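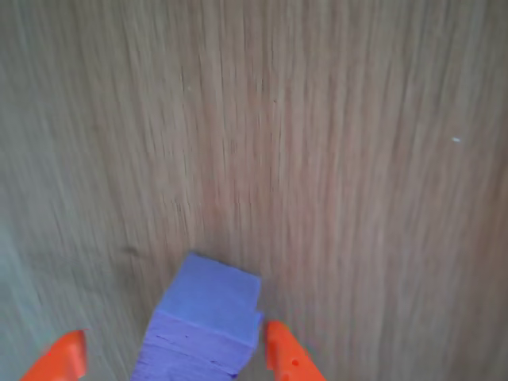

Ticket: gripper closes off center when I teach by remote
Status: open

Hi again! Still stuck on the block pickup. I'm driving the arm with the Norix handset and saving demos in Jidgate, and I keep coming down with the block way nearer the right finger than the left (wide gap on one side, hardly any on the other). I recorded 59 demos this way before it clicked that I was teaching it my own bad aim, ugh.

Tried so far:
- re-zeroed the fingers, no change
- dropped handset speed to 10 percent, a bit better
- moved the arm by hand for 5 demos, and those replay nicely!

So I'm guessing it's the handset, maybe the wrist offset? Jidgate shows 55 in that box and I never touched it.

Can I delete just the remote demos and keep the hand ones, or do I have to start the whole task over? I'm on the February build, if that matters.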